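Speaker notes — "Small Chores, Long Days: Keeping a Guesthouse Going"
Fairclough Innkeepers' Meetup, July 2006

(Wait for the coffee line to thin out. Say hi to Pauline. Turn the mic ON this time.)

Hi everybody, thanks for coming in. I run a little guesthouse out in Marka, five rooms, one long porch, one furnace I'm scared of. Kirsty Bickerstaff asked me to talk about housekeeping and I said sure, and then I remembered I really want to talk about time, so you're getting both.

Start with the Gendonow story. Keep it short! My first summer job was at the Gendonow Lodge, cleaning cabins, and the head housekeeper made us write down when we started and when we finished every single cabin. I hated that notebook. I now own the same kind of notebook and I make my own people do it (pause, let them groan).

What the notebook showed me, once I had my own place: we were fine on the big jobs. Laundry, bathrooms, breakfast — all pretty steady. Where the day went was the in-between stuff. Walking back for a thing. Looking for the other thing. Going downstairs for the dustpan.

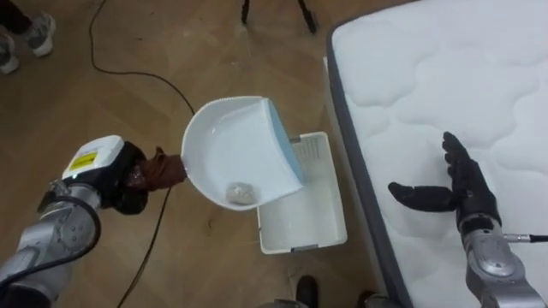
White dustpan, brown handle.

So, first point. Put the small tools where the small jobs are. I used to keep everything in one closet by the kitchen because it looked tidy, and I was so proud of that closet, with the hooks and the labels. But a closet by the kitchen is a flight of stairs away from every bed in the house. Now each floor has its own caddy. I spent $30 a floor, and that's with the good spray bottles.

(Somebody will ask about guests seeing the caddy. Answer: an old blanket chest on the landing. Guests put their hats on it.)

Second point, the order you do a room in. Ask for a show of hands: who strips the bed first? Who opens the window first? I'm a window person. Pauline Crabtree is a bed person and we've been fighting over it since the January meeting. Either one works if you do it the same way every time, so you can get interrupted by the phone and come back and know where you were.

Top to bottom, though, I won't budge on. Light fixtures, shelves, headboard, then the bed, then the floor.

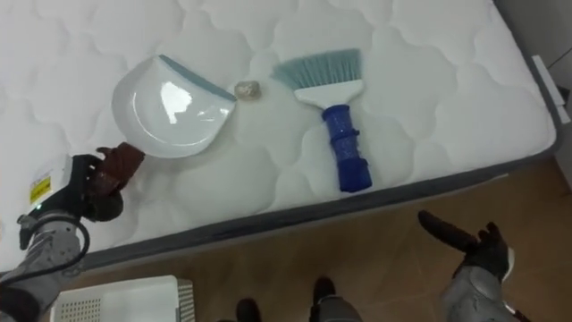
And while the bed is bare, take the extra minute and really look at it. Seams, corners, under the edge. That's when you find the earring, or the start of a tear you can still fix with a needle. I write down the room and what I found, and that's the whole system.

Third point is people, and I'm going to slow down here. If you have help, even one person two mornings a week, let them change your list. My list had the porch swept last. It got moved up to first, before guests come out with their coffee, and it's been better ever since. 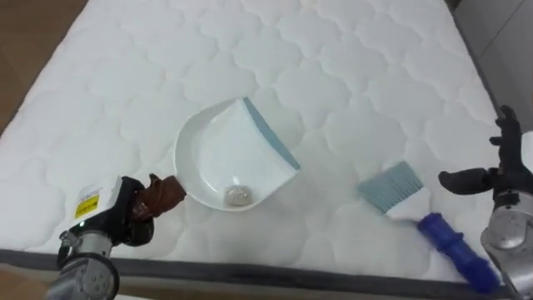

MONEY AND SUPPLIES

OK, numbers, quickly. Last year I spent $358 on cleaning supplies, not counting laundry soap. The year before that it was a lot more and I can't tell you what I bought. Sponges, I guess? I went in with the Menivov place down the road on bulk orders and we split the boxes in my driveway.

Don't buy the fancy concentrate unless you have somebody who will measure it. (Tell the foam story if there's time. If not, skip to questions.)

Handout is on the back table. Take two if you have a partner who "doesn't do lists."

Questions — leave a good long stretch. Repeat each one into the mic for the back row.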